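Nemel practice notes: camera views in two-arm simulation work

Version 6 of the Nemel guidance on simulated kitchen tasks was issued to sites in April. The changes are small, but two of them affect how episodes are accepted, and site leads should read sections 2 and 6 before the next batch is submitted.

Section 2 deals with blocked views. The earlier text said that a wrist or side view should be "mostly clear" of the robot's own arms. Reviewers at Iklow and Dimitrov read this differently, and the same episode could pass at one site and fail at the other. The new wording drops the phrase. A view in which an arm covers a large part of the worktop may now be kept, provided that the target object can be identified in at least one other view at the same time step. The blocked view is tagged "self-occluded" and stays in the set. It must not be cropped, mirrored or replaced with a view from a different run.

Dale Fraser checked the draft against 307 episodes from the Tomik kitchen set. Of these, 30 had been rejected under the old wording and would be accepted under the new one. 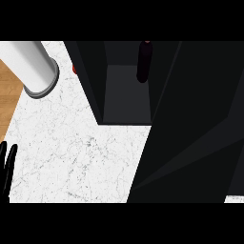
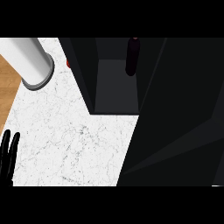
Simulated worktop views, both with one arm across the right side and the gripper fingers of the other at lower left.

Three points came up during the check and are now in the text.

Black bands at the top and bottom of a view are padding. They are left in place and are excluded when the covered area is worked out. Sites that have been measuring against the full image height should correct their scripts.

An object that shows only as a narrow edge behind another is recorded as "partly visible". Annotators should not name it from that view alone. If no other view settles the matter, the colour is entered and the name field is left blank.

Dark objects against dark fittings need a second reader. A bottle standing in a black cabinet is easy to miss on a dim monitor, and the scene file should not be used to fill in what the reader could not see. Scene lighting must not be raised after the run to help with labelling.

Section 6 covers the record kept with each episode. The simulator build, camera pose and random seed were already required. The padding height is now required too, as a whole number of pixels for each band.

Episodes accepted under version 5 do not have to be reviewed again. Comments on the wording go to Maëlle Ross, who holds the master copy, with the section number in the subject line.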